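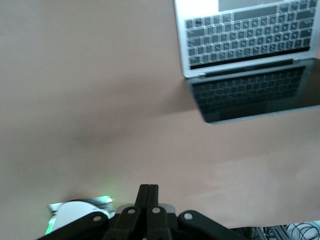

Slide 1: Wrist view, one closed gripper, one laptop

Opening (don't rush, let them look)

Hi, I'm Farzana Jadoon, and I'm speaking for the Estwood student robotics project. We have two arms, one table and a task that any toddler can do by sitting on it: close a laptop.

Pause for laugh. If no laugh, carry on as if none was expected.

Point out the black fingers at the bottom. Everything we ask of the arm goes through those two. Point out the hinge too. Most of our term went into that hinge.

Why a laptop

Livar wanted to fold shirts. Dehghan wanted to pour tea. We voted, and picked the one object that was already on the table. Say this proudly.

A lid is harder than it sounds. It moves on an arc, it pushes back a little, and then near the end it stops pushing back and drops. Our first script moved the fingers in a straight line. Ask the room what they think a straight line does to a lid. Take one answer, two at most.

Numbers, quickly

We planned on 500 practice runs and got to 1388. That's dedication, or bad planning - leave it open. Each run was driven by hand by one of us, and we swapped drivers every 20 runs, when the complaining started.

Mention the shadow on the tabletop in slide 1. Our code took shadows like that for edges for more than 3 weeks. Thank Sidholm here for the lamp advice, even though it was "buy a better lamp."

Next slide: whole table, both arms. Left and right are named from the robot's side, so the right arm is on your left. Say it twice. Someone will ask anyway.
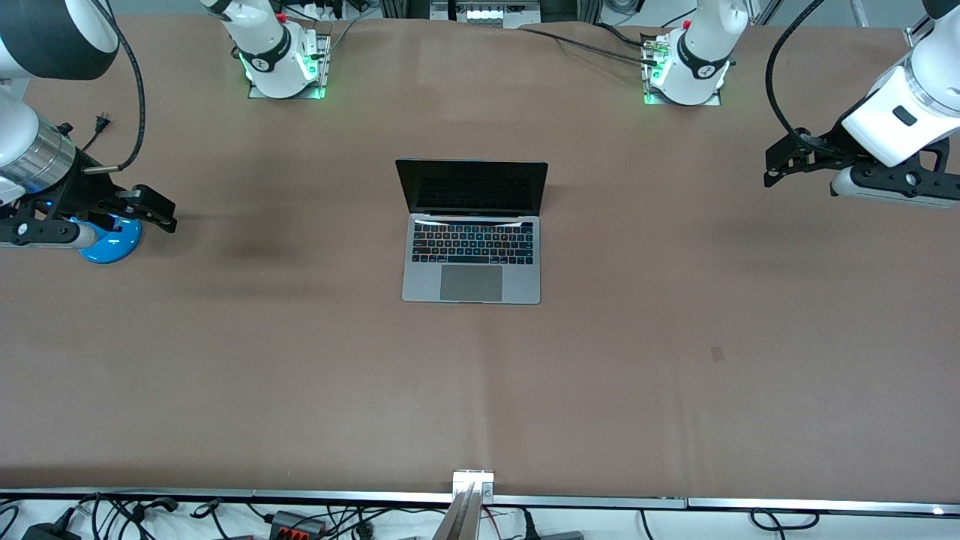 Questions

Likely first one: why two arms for one lid? Answer: one steadies the base, the other does the lid. If pressed, admit that we had two arms.

If they ask for the code, it goes up in July. Don't name a day in July.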